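Gumgate Reopens Plullow Street Building as Shared Kitchen and Repair Shop

OVVILLE — Gumgate, the nonprofit that runs the Ovville tool library, will open its second location this February in the former Bouzid bakery on Plullow Street. The building dates from 1908 and has been closed to the public since the bakery moved its ovens to a larger site across the river.

The new location will have a shared kitchen on the ground floor and a repair shop upstairs. Members can book either space by the hour or borrow household items to use at home. The first open evening is on a Wednesday, and the doors will stay open until 9 p.m.

"People in this part of town have been asking us for a kitchen for years," said Drita Stojanović, director of Gumgate. "Many of them live in apartments with one burner and no counter. They want to cook for a birthday or put up tomatoes in the summer, and they have nowhere to do it."

Gumgate raised $3,975 from neighbors toward the cost of shelving and small equipment. Larger work on the building, including new wiring, a second exit and repairs to the rear wall, was paid for by the landlord under a long-term lease.

Household items make up most of what Gumgate lends. The collection began with drills and ladders and has grown to take in sewing machines, folding chairs, canning pots, bakeware and hand tools of many kinds. Items can be kept for up to 30 days and renewed once if no one else is waiting. 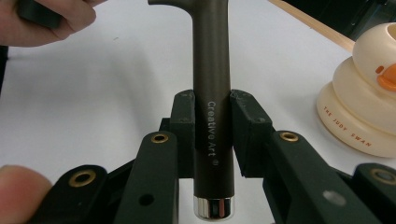

A tool with a smooth bronze-brown shaft, marked Creative Art.

Membership costs $90 a year for a household and covers both locations. Current members do not need to sign up again. Their cards will work on Plullow Street from the first day, and anything borrowed at one location may be returned to the other. A reduced rate is available on request, and no paperwork is needed to ask for it.

The kitchen has two ranges, a deep sink and a long work counter kept from the bakery. Groups may book it for meals, classes or small-batch baking. Food made for sale will need a separate permit from the county, and Gumgate staff can explain how to apply.

Upstairs, the repair shop will hold fix-it sessions twice a month. Visitors can bring in lamps, chairs, toasters, clothing or crockery and work on them with someone who has done it before. Large appliances and anything that runs on gas will not be accepted.

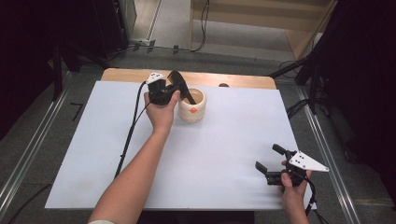

Nafula Koech, who manages lending for Gumgate, said the organization had tried to keep the rules short. "Bring it back clean, bring it back whole, and tell us if something broke," Koech said. "We don't charge for normal wear. A pot that gets used every week is going to look like it."

Donations of household goods will be taken at the side door during opening hours. Gumgate is looking for mixing bowls, sheet pans, kitchen scales and extension cords in working order. It cannot accept mattresses, upholstered furniture or car seats.

Street parking near the building is limited, and the lot behind the pharmacy is reserved for its customers. The bus stops at the corner. There is a ramp at the side door, but the upper floor can be reached only by stairs — members who cannot use them may book a repair table in the kitchen instead.

About Gumgate

Gumgate is a member-supported lending library based in Ovville. It lends tools and household goods, runs repair sessions and offers shared workspace to local residents.

Press contact: Drita Stojanović, Director, Gumgate, Ovville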